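Plunskaの複写台「Kiren」を使ってみて（ネガの複写用途）

最終更新：10月

Plunskaの複写台Kirenを、春先から白黒ネガのデジタル化に使っている。写真家エウセビオ・ロサノ（Eusebio Lozano）の仕事場に残っているネガを複写するために買ったもので、これまでに通したのは2000コマほどになる。35ミリが大半で、残りは6×6と6×7のブローニー。カラーポジは少ししかやっていないので、色の話はあまりできない。購入は自費で、メーカーとも販売店とも関係はない。

複写台というのは要するに、カメラを真下に向けて固定する柱と台である。三脚のセンターポールを横に倒しても同じことはできるし、引き伸ばし機の支柱を改造している人も多い。私もそれまでは、頭を外した古い引き伸ばし機にアルミの角材をつけて使っていた。あれで困っていなかったと言えば嘘になる。支柱が斜めに立つ型だったため、倍率を変えるたびにカメラの位置が前後にずれ、そのつどフィルムホルダーを動かして中央を出し直す必要があった。35ミリだけをやる日ならいいが、ロサノの箱は一本のスリーブの中に35ミリとブローニーの切れ端が混ざっていたりする。

Kirenは支柱が垂直に立つ。柱は四角い断面のアルミの押し出し材で、側面に目盛りが彫ってある。印刷ではなく彫り込みなので、アルコールで拭いても消えない。カメラを載せる腕は、柱を前後から挟む形の金具で支えられ、右側のハンドルで上下する。ラックとピニオンの歯は細かく、回した感触はやや重い。重いほうがいい。軽いハンドルは手を離した瞬間にカメラの重さで沈むことがあるが、これは今のところ沈んだことがない。ただし、固定ノブは必ず締めるようにしている。

組み立ては説明書の通りで、台板に柱の根元の金具をボルトで留め、腕を上から通し、柱の頭にふたをする。付属の六角レンチは短く、根元のボルトを本締めするには力が足りないので、長い柄のものを別に用意したほうがいい。説明書は英語とドイツ語だけで、図は小さいが間違ってはいなかった。一か所、腕を通す向きの図がわかりにくい。ハンドルが右に来るように通すのが正しく、逆に通すと目盛りの指標が柱の裏側に来る。私は一度逆に入れた。

台板は白いメラミン化粧板で、縁に樹脂のテープが巻いてある。ここは最初の不満になった。透過光で複写するとき、台板が白いと、ライトから横に漏れた光が台板で跳ねて、レンズの下面に回り込む。ネガの黒縁が浮くのでわかる。黒いつや消しの板なら起きない問題で、ネガやポジの複写に使うことを想定しているなら、はじめから黒にしてほしかった。対策として、ライトの周囲に黒い画用紙を敷いた。切り抜きの窓はホルダーの開口より少しだけ大きくしておく。これで縁の浮きはほぼ消えた。書類や版画の複写にも使う人は、白い台板のほうが作業しやすいと言うかもしれない。

平行出しについて書く。複写でいちばん時間を取られるのはここで、ピントの山が画面の片側だけずれるのは、たいていカメラとフィルムの面が平行になっていないためである。Kirenの腕の先には二軸の微調整がついていて、前後と左右の傾きを小さなねじで動かせる。ねじは六角穴で、レンチを差して回す。つまみにしなかったのは、あとで触って狂わないようにということだろう。出荷時の状態では左右はほとんど合っていて、前後が少しおじぎをしていた。フィルムの位置に小さな鏡を置き、レンズの像が画面の中央に来るように合わせる昔ながらのやり方で、慣れれば数分で終わる。

合わせた平行がどれくらい持つか。これが買う前に知りたかったことなのに、どのレビューにも書いていなかった。私の使い方では、カメラを外さない限り、何週間か経ってもずれは見えない。カメラを外して付け直すと、底のねじの締め具合で前後方向がわずかに変わる。35ミリを等倍近くで撮ると、F5.6では四隅の粒子に差が出て、F8ならわからない。だから付け直した日には鏡で確認している。腕を大きく上下させたときの変化は小さい。35ミリの高さから6×7の高さまで動かし、鏡を見直したことが何度かあるが、調整し直したのは一度だけだった。

振動は、台を置く机のほうが問題になる。最初は薄い天板の折りたたみ机に置いていて、隣の部屋の戸が閉まるだけでライブビューの像が揺れた。柱の剛性の問題かと思ったが、床に据えた古い木の作業台に移したら収まった。Kiren自体は台板が厚く、重さもそれなりにある。持ち上げて運ぶときは腕をいちばん下まで下げておかないと、重心が高くて危ない。毎回片付けるような使い方には向かない。柱を根元から外すことはできるが、そのたびにボルトを四本締め直すことになる。

シャッターは電子先幕で、レリーズはパソコンから切っている。セルフタイマーを使っていた頃と比べて、ひとコマにかかる時間が短くなった。これは複写台とは関係がない。ただ、柱の裏側にケーブルを通す溝が切ってあり、付属の樹脂クリップで留められるのは地味に助かっている。以前はケーブルがホルダーの上に垂れて、フィルムをこすりそうになることがあった。クリップは硬く、冬に一つ割れた。いまは面ファスナーの帯で代用している。

ライトはZirnbridgeの小型の面光源を使っている。Kirenにも純正のライトが別売りであるが、価格のわりに面積が大きすぎ、ネガには無駄が多いと思ってやめた。Zirnbridgeのほうは発光面が6×9をちょうど覆うくらいの大きさで、明るさは十分ある。拡散板の上に直接フィルムを置くと、板の細かい模様が写り込むので、ホルダーで浮かせる必要がある。電源を入れてしばらくは明るさが落ち着かないらしく、最初の数コマだけヒストグラムの山が右に寄る。つけてからお茶を一杯飲むくらいの間を置いてから始めている。

フィルムホルダーはHendriksの、両側から湾曲させて通す型を選んだ。35ミリの六コマのスリーブを端から差し込み、指で送っていく。よく反ったフィルムでも中央部は平らになる。問題は短い切れ端で、二コマしかないものは反対側の溝に届かず、途中で止まる。ロサノは選んだコマだけを切り離す癖があったようで、箱の中にはこの二コマの切れ端がかなりある。それらについては、結局、引き伸ばし機のガラス付きキャリアを引っ張り出してきて挟んだ。ニュートンリングが出るのは覚悟の上で、上側だけアンチニュートンガラスにしている。こういう話はKirenの評価とは別だが、複写の仕事の速さは台よりホルダーで決まるということは、買う前の人に伝えておきたい。

Hendriksのホルダーの底には位置決めの脚があり、これがKirenの台板の上で滑る。台板には溝も穴もないため、ホルダーとライトを固定する手段がない。私はライトの下に滑り止めのシートを敷き、周りを真鍮の重しで押さえている。Plunskaには、台板に後付けできるスライド式の受け具を出してほしい。問い合わせのメールを送ったところ、検討中という短い返事が来た。それからしばらく経つが、まだ出ていない。

作業の手順を書いておく。箱から封筒を一つ出し、表書きをそのまま書き写す。封筒の中のスリーブに仮番号をつける。ブロアーで両面を吹き、乳剤面を下にしてホルダーに通す。一枚目でピントと露出を決め、その封筒が終わるまで変えない。撮り終えたらスリーブに戻し、中性紙の新しい封筒に移す。元の封筒は捨てずに別に綴じる。ロサノの字は読みにくいが、地名と天気が書いてあることがあり、あとでコマの順番を決めるときに手がかりになる。

一日にできるのは、調子のいい日で封筒が五つか六つ。速さだけなら専用のスキャナーに自動送りのものを買えば勝てるのかもしれないが、切れ端の多いネガではどのみち手で送ることになる。以前使っていたフラットベッドのスキャナーと比べると、粒子の形がはっきり違う。フラットベッドでは粒子が溶けて灰色の幕のようになっていたところが、複写ではちゃんと粒子として立つ。増感したフィルムでは特に差が大きく、ロサノの夜の写真は多くが感度800あたりで現像されているらしいので、この差は見過ごせなかった。逆に、傷と埃は複写のほうがよく見える。散光の光源でもかなり出る。白黒の銀塩フィルムでは赤外線の埃取りも使えないから、後の修整の時間は増えた。

マイアラ・バストス（Maiara Bastos）に何コマか見てもらった。彼女はロサノの小さな展示を組んでいて、私の複写からプリントを起こすことになっている。最初に渡したファイルについては、影の部分が起きすぎていると言われた。私がデータの幅を全部残そうとして、眠い調子のまま渡していたのである。ロサノが自分で焼いたヴィンテージのプリントを横に並べると、黒はもっと深く、人の顔の半分が平気で沈んでいる。本人に聞くと、当時の印画紙が硬かったからだと言い、しばらくしてから、硬い紙を選んだのは自分だとも言った。それ以来、保存用のファイルは平坦なまま置いておき、展示用は彼のプリントを見ながら別に作っている。

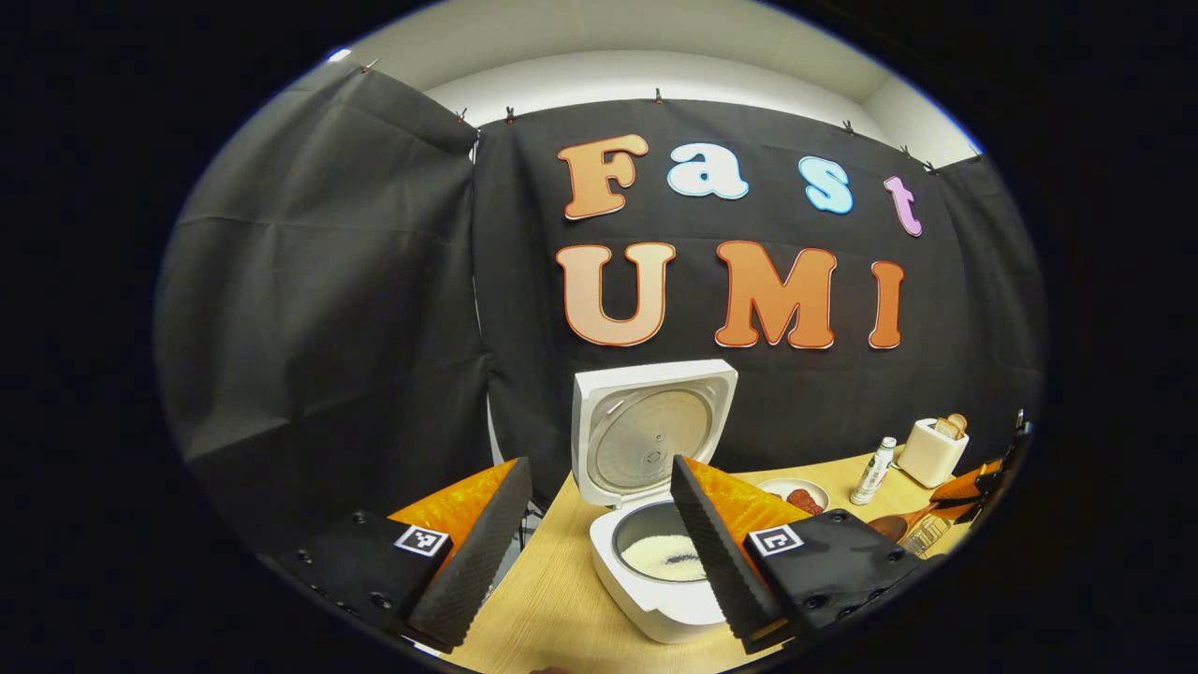
この二本立てにすると、台の精度に求めるものも少し変わる。保存用のファイルはやり直したくないので、四隅まで粒子が揃っていることにこだわる。展示用は紙の大きさが決まっていて、正直なところ、少しの片ぼけならプリントでは見えない。展示やウェブ用の複写だけが目的なら、Kirenほどの台は要らないと思う。三脚でも丁寧にやれば同じところまで行ける。台に金を出す理由は、同じ状態を何か月も続けて再現できるかどうかにある。目盛りのおかげで、一か月空いたあとでも35ミリの高さにすぐ戻せるし、前に撮ったコマと大きさがぴったり揃う。続き物のコンタクトシートを画面上で組むとき、これが効いてくる。

目盛りの読み方には癖がある。指標の線が太く、目盛りの一つ分の三分の一ほどの幅がある。私は線の下端で読むことに決めて、ノートにもそう書いた。二人以上で使う場合は先に取り決めておかないと、人によって高さが変わる。バストスが一度、私のいない日に続きを撮ってくれたときは、線の中央で読んでいて、わずかに小さいコマが一封筒分できた。トリミングで揃えられる程度だったので撮り直してはいない。

反射原稿にも少し使った。ロサノのプリントの裏に押された新聞社の判や、鉛筆の書き込みを記録するためで、左右から斜めにライトを当てる。Kirenにはライトを取りつける腕が付属せず、台板の縁にクランプで挟む別売りの腕がある。これは買わなかった。化粧板の縁にクランプをかけると跡が残りそうだったのと、手持ちのライトスタンドで足りたからである。柱の高さは、一番上まで上げて50ミリのレンズを使えば大四つのプリントが楽に入る。半切になると周囲に余裕がなく、レンズを短くするしかない。大きな作品や図面を撮りたい人には、柱の長いほうの型がある。そちらは触ったことがない。

反射のときは、アルミの柱が原稿に映る。光沢のバライタ紙は特にそうで、柱の銀色が縦の筋になって入る。柱の前面に黒いフェルトの帯を両面テープで貼ったら消えた。目盛りは側面にあるので隠れない。黒い塗装の柱を選べるようにしてくれれば済む話で、台板の白と同じく、作った人は机の上の見栄えを少し優先したのだと思う。

壊れたところは、先に書いたケーブルのクリップのほかに、固定ノブの樹脂のキャップが外れたくらいである。接着剤でつけた。ラックには購入時に薄くグリスが塗ってあり、夏になるとこれがやや緩んで、柱を伝って下がってきた。台板まで落ちる前に拭き取り、粘度の高いものに替えた。ネガを扱う場所で油が垂れるのは困るので、買ったらまず柱の下のほうを白い布で拭いて、余分なグリスがないか確かめるといい。

台板の水平は、裏の四隅の脚を回して出す。脚はゴムで、ねじの部分は金属。うちの作業台は手前が下がっているので、前の二本をかなり伸ばしている。複写では水平よりも平行が大事で、厳密に水平である必要はないが、傾いているとホルダーが少しずつ手前に動く。さっきの滑り止めの件も、脚で水平を出してからはだいぶましになった。

値段については、輸入品なので時期によって動く。私が買ったときは送料と税で思ったより上がり、古い国産の複写台の中古なら二台買えるくらいになった。中古の複写台は今でも悪くない選択だと思う。つくりの頑丈さではむしろ上のものがある。見るべきは柱の曲がりと、腕の金具の摩耗で、店頭で腕を一番下に下げて前後に揺すり、手に遊びが伝わるようならやめておく。微調整のついたものは中古では少なく、紙を挟んで平行を出すことになる。それを毎回やるのが苦でなければ、浮いた金はホルダーとマクロレンズに回せる。

レンズは60ミリのマクロを使っている。台のほうの話に戻すと、腕の先のカメラ台はアルカ互換ではなく、普通のねじ一本で留める平らな板で、縦位置に付け替える機構もない。横位置のままで不便はないが、6×6を撮るときに画面の左右が余る。もっと画素を使いたければ二枚に分けて撮って合成することになり、そうなるとホルダーを正確に横へ送る仕掛けが必要で、やはり受け具の不在に戻ってくる。私は余らせたまま撮っている。

残っている箱はあと二つで、封筒の数を表の紙で足すと116になる。そのうち一箱は湿気を吸っていて、スリーブにフィルムが張りついているものがある。無理に剥がさず、扱いに慣れた人に見てもらってからにするつもりなので、しばらくは乾いたほうの箱を進める。ロサノは週に何度か様子を見に来て、画面に反転した像が出るたびに、撮った場所の名前を言う。封筒の表書きと違っていることもある。その場合は両方書いておく。

良かった点は、垂直の柱、平行の持ち、彫り込みの目盛り。直してほしい点は、白い台板、銀色の柱、ホルダーの受け具がないこと、それに太すぎる指標の線。ネガの量が多く、何か月もかけて同じ条件で撮り続ける人には勧められる。箱一つ分を一度だけデータにしたいという人なら、借りるか、三脚で始めたほうがいい。

受け具が発売されたら、試してここに書き足す。

当サイトでは、閲覧状況の把握のためにCookieを使用しています。閲覧を続けた場合、Cookieの使用に同意したものとみなします。設定はブラウザからいつでも変更できます。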